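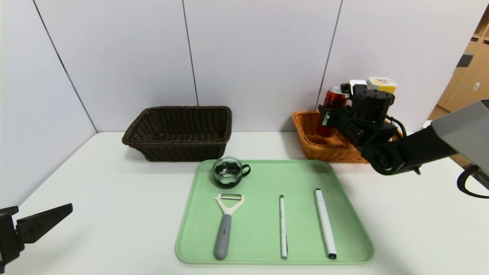
Bandeja verde menta con taza, pelador, bolígrafo y rotulador blanco

Manuales > Hedov para redacciones > Revista de prensa
Categoría: Prensa comunitaria y diálogo interreligioso

4. Cómo preparar un artículo ajeno para el boletín

Llevo la revista de prensa del boletín Endier desde septiembre y ya he metido la pata en casi todos estos pasos, así que os los cuento tal como los hago yo (¡y con cariño!).

1. Abre Hedov y entra en «Fuentes». Tengo 146 cabeceras dadas de alta, entre diarios, hojas parroquiales y revistas judías y musulmanas. Filtra por idioma o te volverás loco.

2. Marca el artículo y pulsa «Solicitar permiso». El mensaje al editor sale solo, pero yo siempre le añado un par de líneas a mano.

Nota: si la fuente es Skaka, el permiso ya está concedido y el botón aparece en gris.

3. Pega el texto original completo en la columna izquierda. No corrijas nada ahí, ni siquiera las erratas.

4. Escribe la entradilla en la columna derecha, con un máximo de 40 palabras. Di de dónde viene el medio y qué línea editorial tiene; los lectores lo agradecen muchísimo.

5. Elige la etiqueta. Hay nueve, y «Opinión» no es lo mismo que «Editorial» (yo las confundí durante semanas).

Precaución: una acusación contra un gobierno o una comunidad religiosa lleva siempre atribución en el titular. Sin ella, Hedov deja publicar igualmente, así que míralo tú.

6. Pulsa «Vista previa» y comprueba los nombres transliterados con el glosario Benmoussa, que va en la pestaña de al lado.

7. Programa el envío. Si falla, guarda el borrador y vuelve al paso 3.

Revisado en diciembre de 2022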